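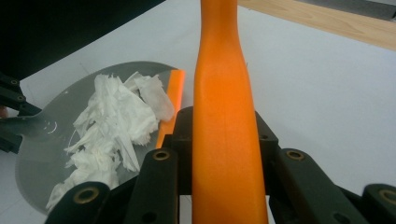 tachoecaldeira
Eu começava por tirar tudo cá para fora, tudo mesmo, para cima da mesa, e só depois pensava em divisórias. Já vi muita gente neste fórum comprar primeiro os organizadores e depois andar semanas a tentar enfiar lá dentro uma quantidade de tralha que não cabia em lado nenhum (eu fui uma dessas pessoas, tenho três caixas de bambu na garagem que o provam). Os utensílios compridos são sempre o problema. Garfos e facas arrumam-se sozinhos, agora as conchas, as espátulas e aquelas coisas de cabo grosso que só entram na diagonal, essas é que nos estragam os domingos.

alecrimaosmolhos
Olá a todos, e obrigada por terem respondido tão depressa! Sou eu que abri o tópico e fui um bocado atabalhoada, pus a fotografia e carreguei em enviar antes de escrever o resto. Então é assim: mudámos de casa em setembro e a cozinha nova tem menos duas gavetas do que a antiga. Parece pouco, mas é a diferença entre cozinhar em paz e andar à procura do descascador com o refogado ao lume. Ontem à noite resolvi atacar a gaveta grande, que ficou tal e qual como saiu do caixote, e encontrei uma data de utensílios que já não sei se quero, entre eles a peça laranja comprida e a cinzenta, a rasa, tipo pá arredondada. A laranja veio num lote que a minha sogra comprou numa feira em Busthorpe há uma eternidade e, para ser franca convosco, nunca soube muito bem o que lhe fazer. A cinzenta uso, mas pouco. A minha pergunta era se guardavam as duas, se deitavam fora, e sobretudo onde é que as punham. A gaveta é larga mas baixinha, e o que tem volume prende-se no tampo e depois é um castigo para abrir.

pimentadalagoa
Bem-vinda ao clube das cozinhas que encolhem. Nós passámos pelo mesmo quando viemos para o apartamento e o que nos salvou foi o frasco em cima da bancada. Um frasco grande, pesado, de boca larga, ao lado do fogão, e vai para lá tudo o que for comprido. A tua laranja ficava lindamente, alarga bastante para baixo e com o lado fino para cima não tapa as outras. E sempre dá cor! A cinzenta, com aquele rebordo baixinho, já me parece melhor deitada, no fundo da gaveta, com o cabo virado para a frente para se apanhar sem olhar.

tachoecaldeira
Frasco na bancada, não, por favor. Desculpa, pimenta, gosto muito de ti, mas nisto nunca nos vamos entender. Ao pé do fogão apanha gordura, apanha pó, e ao fim de um mês o que está no meio do frasco, que ninguém usa, está pegajoso. Eu lavava aquilo tudo de quinze em quinze dias sem ter usado metade. Gaveta, fechada, com divisórias.

pimentadalagoa
Pois, mas se há coisas no frasco que não se usam há um mês, então não deviam estar no frasco! É precisamente essa a vantagem, nota-se logo. Na gaveta fechada ficam lá anos e anos, como se vê pelo título deste tópico. O meu tem sete utensílios e roda tudo.

marmeladaquente
Posso meter-me? Eu faço as duas coisas e acho que têm ambos razão conforme a cozinha. Se o exaustor for bom e a bancada comprida, o frasco é uma maravilha. Na minha, que é um corredor com um fogão ao fundo, o frasco caía para dentro do lava-loiça sempre que alguém abria o frigorífico. Acabei por pôr uma calha na parede, com ganchos, e ficou por menos do que eu esperava. Só que atenção, alecrim, para pendurar é preciso que a peça tenha furo ou argola, e na tua laranja não dá para ver se tem. Tem?

alecrimaosmolhos
Não tem, não. Fui agora à cozinha confirmar, de chinelos e com o jantar ao lume, e nem furo nem argola. A cinzenta tem um furinho na ponta do cabo, essa dava para pendurar. Gosto da ideia da calha mas os azulejos são novos e o meu marido fica com suores frios quando ouve a palavra berbequim.

ovoestrelado74
Comprei as divisórias extensíveis da Ostrowski no ano passado e recomendo sem hesitar. Ajustam com mola e não precisam de cola nem de parafusos. A minha gaveta é baixa como a tua e couberam todas. Dividi no sentido do comprimento, com um canal mais largo do lado direito para as coisas bojudas, e foi remédio santo. Só tens de medir por dentro e não por fora, que eu à primeira medi a frente da gaveta e tive de ir à loja trocar.

Quanto a guardar ou não guardar, a minha regra é a do caixote. Pões numa caixa tudo aquilo de que duvidas, fechas com fita, escreves a data na tampa, e o que ao fim de três meses não tiveres ido lá buscar, dás. Assim não tens de decidir nada de cabeça quente.

tachoecaldeira
A regra do caixote funciona para roupa. Para cozinha acho traiçoeira, há coisas que só se usam no Natal e fazem uma falta terrível nesse dia. Eu dei a forma das filhós em agosto e ainda hoje se fala nisso à mesa.

ovoestrelado74
Por isso é que se abre a caixa antes de dar, homem! Tiras de lá a forma das filhós e segue o resto.

farinhatriga
Boa noite, pessoal. Leio-vos há muito tempo e respondo pouco, mas este tópico apanhou-me em cheio. Há uns anos, quando a minha mãe foi viver connosco, juntámos duas cozinhas completas numa só e eu, que tenho a mania das listas, contei tudo. Eram 178 utensílios, só de gaveta, sem contar talheres. Tínhamos quatro raladores de noz-moscada e ninguém naquela casa gosta de noz-moscada. Ficámos com 74 e ainda hoje acho muito. O que aprendi foi a separar por gesto: mexer, virar, servir, cortar, medir. Os que não entravam em nenhum gesto saíam. Se a laranja não te diz nada quando a pegas, se a mão não sabe para onde ir com ela, eu deixava-a ir sem grandes remorsos. A cinzenta, com aquela forma rasa, entra no servir ou no apanhar (eu usava uma parecida para tirar legumes picados da tábua) e ficava com lugar garantido.

pimentadalagoa
Por gesto! Que coisa tão bonita e tão prática. Vou experimentar isso cá em casa este fim de semana e depois venho contar.

marmeladaquente
Eu gosto da ideia mas discordo da parte dos remorsos, farinha. Há peças que não servem para nada e que me fazem companhia. Tenho uma colher de pau torta, que nem mexe nem serve, e é a primeira coisa que procuro quando abro a gaveta. Se a laranja foi escolhida pela sogra numa feira, eu guardava, nem que fosse noutro sítio. Pergunta-lhe primeiro, pelo menos. As sogras lembram-se.

alecrimaosmolhos
Ai, marmelada, agora deixaste-me com o coração pequenino. Tens razão, vou perguntar. Ela é capaz de saber para que serve, coisa que eu já devia ter perguntado há que tempos. Ovo, as divisórias vendem-se onde? Procurei e só me aparecem umas que são altas demais.

ovoestrelado74
As minhas vieram da Prillen, na secção de arrumação, ao fundo, do lado das tábuas de engomar. Havia duas alturas, tu queres as baixas. Se fores pela internet, vê bem a medida na descrição e não na fotografia, que a fotografia é a mesma para as duas.

tachoecaldeira
E leva um forro antiderrapante, já agora. Comprei um rolo da Oser e ainda tenho metade, deu para as gavetas todas. Sem forro, as coisas de fundo redondo escorregam para trás sempre que se fecha a gaveta com mais força, e lá vais tu de braço enfiado até ao ombro. Corta-se com tesoura normal e lava-se no lava-loiça.

farinhatriga
Subscrevo o forro. Só não punha por baixo das divisórias de mola, que a mim faziam-nas subir nas pontas. Cortei o forro em tiras e pus dentro de cada canal.

tachoecaldeira
Nunca me aconteceu, mas as minhas são aparafusadas. Pode ser disso.

alecrimaosmolhos
Cá estou outra vez, e com novidades, que já sei que vocês gostam de saber como as coisas acabam (eu também, detesto tópicos que morrem a meio). Hoje, 1 de outubro de 2018, fica registado que a gaveta grande abre e fecha com um dedo! Pus as divisórias baixas, três canais, com as tirinhas de forro como a farinha explicou. A cinzenta ficou no canal largo, deitada, com o cabo para a frente, e já a usei duas vezes só por a ter à mão. Separei tudo por gestos em cima da mesa e deu uma discussão engraçadíssima cá em casa sobre se a pinça é de virar ou de servir. Ficou no virar.

Falei com a minha sogra. Não faz ideia do que seja a laranja. Diz que comprou o lote por causa de um passador e que o resto veio por arrasto. Mas disse logo que não a deitasse fora, e pronto, está no armário de cima, de pé, ao lado dos frascos vazios. Tachoecaldeira, não te zangues, está de porta fechada e longe do fogão.

tachoecaldeira
Armário fechado aceito. Parabéns pela gaveta!

pimentadalagoa
Que alegria ler isto. Eu fiz a minha por gestos, como prometi, e saiu um saco cheio para a feira da escola. O frasco continua na bancada.

marmeladaquente
Alguém tem ideias para tampas de caixas de plástico? Tenho um armário que é só isso e já me caíram na cabeça.

ovoestrelado74
Abre tópico novo, marmelada, que isso dá pano para mangas. As minhas estão na vertical, num escorredor de pratos velho.

Contactos | Regras do fórum | © 2018 Todos os direitos reservados | Voltar ao topo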